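October 2022
Notebook 6, dye bench
Entry by T. Kapoor, for Mavis and whoever has the bench next

Madder on wool, second round

Picked up where Birdie left off. The skeins from the first round came out more brick than red, and we want a clear red for the Nasta order before the December delivery. Reginald thinks the bath got too hot. Birdie's notes have it going over 170 F for part of the afternoon, so he may be right. Ran it cooler this time and kept everything else the same where I could.

Yarn

Irkamel two-ply, undyed, from the bag under the sink. Weighed out 570 grams dry. Washed in warm water with a little of the plain soap, rinsed twice, left to soak overnight in the gray tub. One skein had a loose tie and tangled in the wash. Retied it with cotton in four places. Please tie all skeins in four places from now on, figure eights, not tight. Tight ties leave white bands.

Mordant

Alum at 15 percent of the dry weight, so a bit over 85 grams. I only had 84 left in the jar and used that. Not worth opening the new bag for. Dissolved in hot water, added to the pot, wool in, brought up to 180 F over an hour and held for another hour. Left to cool in the pot. Alum is now on the reorder list with Okeke. Mavis, they want the order by phone, the web form has been dropping the second line of the address again.

Dye bath

Ground madder root, same weight as the wool. Soaked it in tap water overnight. Our water is fairly hard, which should help the red, so I left out the chalk. Roscoe says he always adds chalk anyway. We could try one small skein each way.

Wool in at room temperature. Heat up slowly, 132 F at the first check, 150 at the second. Held it between 150 and 155 for two hours with the lid half on. The burner knob sticks just past low and jumps if you push it, so turn it past the mark and come back. Stirred every ten minutes or so, lifting from the bottom. Grit from the root collects in the folds if you leave it.

Left the skeins in the bath to cool. Rinsed three times, until the water was nearly clear, then hung them on the rail away from the window.

Result

Better. A warm red, still some orange in it, but nothing like the brick of round one. The retied skein is a shade lighter at one end where it floated. Snipped a sample from each and tagged them on the card with the date and the bath temperature. The card is in the Merkden folder for now because the dye folder is full.
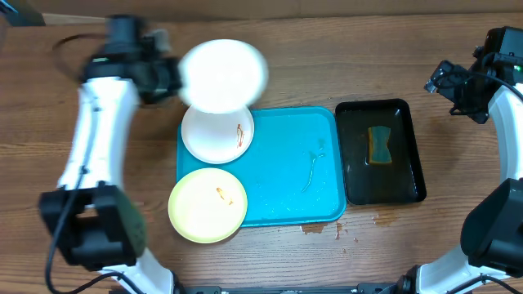

To do

Second, weaker bath from the same root. Should give a coral or a peach. The pot is covered and labeled, do not throw it out.

Light test on the samples, half under cardboard, two weeks in the south window.

Chalk comparison with Roscoe, two small skeins.

Ask Birdie if her thermometer was the one with the cracked dial. It reads low, and that would explain a good deal about round one.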